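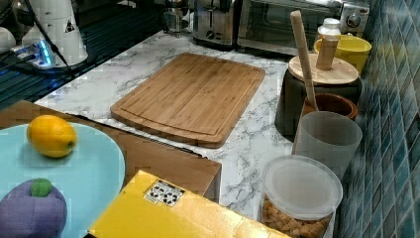

How often should you oil a bamboo chopping board?

Once a month if it comes out every day, and whenever it starts to look pale and feel rough if it doesn't.

I get asked this one more than anything else at the Skoslow swap table (well, that and whether I've got any spare jam jars, which I never have), so I thought I'd put it in the newsletter and save us all some time.

I use plain food-grade mineral oil from the chemist. You can buy fancy board creams with beeswax in them and they do smell lovely, but the bottle I bought for £2 has lasted me ages and I can't tell the difference once it's soaked in. Please don't use olive oil! I did for years, and ended up with a board that smelt like an old chip pan and made my strawberries taste peculiar. Sunflower oil goes the same way, only slower.

The board needs to be properly dry before you start. I wash mine after tea, stand it on its edge overnight and oil it the next morning while the kettle's on. Pour a little puddle in the middle, rub it all over with an old bit of T-shirt, then do the back and the sides as well. People forget the back. If you only oil one face the board can start to bow, and then it rocks every time you go near an onion, and there's nothing more annoying when you're in a hurry. Leave it a few hours and wipe off whatever's still sitting on top. If it feels sticky, you've used too much, so just give it another wipe.

A few of you wanted to know about smells. Half a lemon and a spoonful of salt, scrubbed about and rinsed off, does garlic nicely. It does fish less nicely. I keep a separate plastic board for fish and raw chicken now and that one goes in the dishwasher, where the bamboo must never, ever go. I lost a very nice one that way, a present from the Rimen trip, and it came out in two pieces.

For boards that have gone furry, try a light sand along the grain with fine paper, wipe off the dust with a damp cloth, let it dry and then oil it twice, a day apart. My oldest board has had this done so many times that it's noticeably thinner than it used to be, but it's still going and I'm fond of it.

Knife marks, by the way, are fine. It's a chopping board! Deep cuts that hold on to bits of food are another matter, and if sanding won't shift them I'd let that board retire to holding plant pots on the windowsill.

Next time I'll have a go at wooden spoons, including the great boiling debate. Send me your spoon questions before the end of April, and if anyone picked up my tea towel with the blue stripes at the last swap, I would quite like it back.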